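Iwasaki signed for unit 632 at Jelindale in April and carried it up two flights to the bench. The grey board went upright against the slats. Yau read the fitting sheet aloud – page 8, then page 77, then page 8 again.

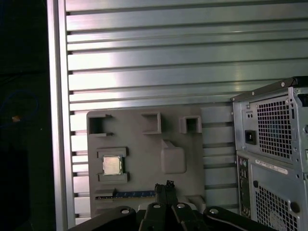 Sinivier Board Fitting Club
"It's seated," said Iwasaki. The chip lay between its two brackets, bright against the matt plate.
"The sheet wants the three pockets left open."
"They are open."
Yau initialled the line. Chou had written the sheet and had not left a box for that, so he used the margin.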